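Section 3. Planning and buying for a tabletop cell

Read this before you send a purchase request. Most delays last year came from orders placed out of order: arm first, then no counter for it.

3.1 Before you price anything

1. Write down the task in one line. "Pick small items off a tray" is fine. "General manipulation" is not, it will come back to you.
2. Pick the counter. Measure depth, and height to the nearest shelf or cabinet.
3. Check who else books that counter. Shared ones need a sign-off from Évan Riviere.
4. Find the outlets. Extension cords don't count as outlets.
5. Only now ask for quotes. Dravby and Andmont both quote arms in our size, get both.

Note: quotes expire. If yours is older than the current quarter, ask again before filing.

3.2 Budget lines

Cap for one cell is $2,058, all in. Over that it goes to a diferent form and a longer wait.

Arm and gripper. Quote them together. A gripper bought later usually means an adapter plate, and the plate is never in the budget.
Camera mount. Fixed, bolted or clamped. No tripods.
Cabling. Own line please, do not bury it under "misc".
Task objects. See 3.3.
Spares. At least one set of gripper fingers.
Shipping. Both ways if the arm is on a return-for-service plan.

CAUTION: Do not order the arm until the counter is confirmed in writing. Restocking fees come out of your own line.

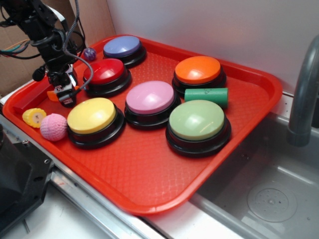 3.3 Task objects. Cheap part of the order, and the part people forget. Buy shapes that differ, not just colors. A mix along the lines of big domed push buttons, a small ball or two, a foam cylinder and a rectangular block gives the gripper different things to deal with and costs very little next to the arm. Get a tray with a raised rim so round stuff has something to stop it. Order duplicates of anything small.

1. List every object by size and color on the request. "Assorted toys" gets bounced.
2. Check the widest object against the gripper opening on the quote sheet. Buttons can be pushed from above so they don't have to fit, but say so on the form.
3. Keep one full set sealed as the reference set. Label it with the cell name.

Note: if an object is discontinued, replace it in all sets at once. Mixed sets make the Moya and Semine results useless for comparison.

3.4 Counter and sink

Wet-area counters are allowed but they need more planning. Work out these before the order goes in:

1. Mark where the tray will sit. Leave clearance from the basin if you can.
2. If the tray has to reach over the sink edge, budget for a non-slip mat and a drain cover fine enough for your smallest object.
3. Water shut off at the valve while the arm is powered. Put a tag on the faucet.
4. Route cables on the side away from the basin. Add length for this, short cables are the most common re-order.

CAUTION: Power supplies stay off the counter. Price a wall bracket.

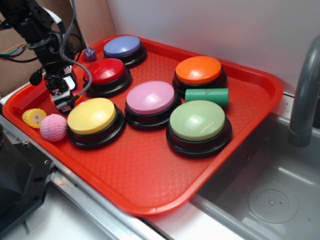
Bench Automation Team | Equipment Planning

3.5 Cable slack and backing

Loops beside the arm need room to move. Take the length from the arm's data sheet at full reach, then add the run to the controller. Tie points go on the quote as well, they're cheap but they hold up installs when missing.

A cardboard panel behind the wiring will do for a first set-up. For anything staying past November, price a rigid one.

3.6 Filing the request

1. Fill in the form, all lines, even the zeros.
2. Attach both quotes and the counter sign-off.
3. Send to Nneka Ogundipe. Allow 5 working days.
4. When approved, order arm and mount first, objects last. Objects arrive quick.
5. Log serial numbers on the day of delivery, before unpacking the rest.

Note: partial requests are not held. They go back and you start over at the end of the que.

Section last changed 2022-10-19. Next: Section 4, Receiving and unpacking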